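Home | Guides | Downloads | Contact

This site uses cookies to remember your settings. Accept / Manage

Section 4: Keys and small tools on one ring

I wrote this section after Kacper Bielecka asked me how I keep the odd little tools at Skuvby from wandering off. My answer is split rings, and plenty of them!

1. Clear a hard, flat surface. I like stone (a dropped key is easy to hear on it), but any smooth counter will do.

2. Start with the key. Open the coil of a small ring with your thumbnail, slide the key on and keep turning until it snaps flat.

3. Add the strap-style tool to the same cluster. Mine has a yellow handle, so I can spot it from across the room.

4. Link the small rings to one long split ring. That's the one you'll lift everything by.

5. Pick the whole bunch up by the long ring and let it hang for a moment before you put it on a hook.
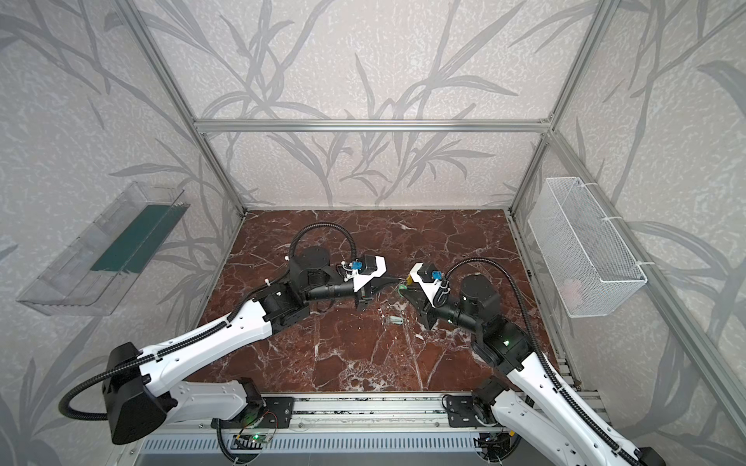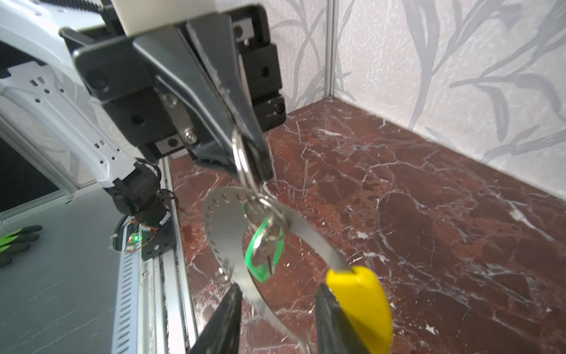
Second picture: long ring at the top, key and yellow-handled tool hanging below.

Note: If the key and the tool tangle, lay them back down and spread the rings out — don't shake them. Alun Rowlands shakes his, and his keys look terrible.

Caution: A perforated metal band can have a sharp edge. Hold the tool by its handle while you're threading, and keep the band turned away from your palm.

6. Hang the bunch on a Meltuvard hook, or whatever you've got. I label mine with the drawer number (this one is 138) and go over all the rings again every February. Swap out any that have started to gap.

Next: Section 5, Labels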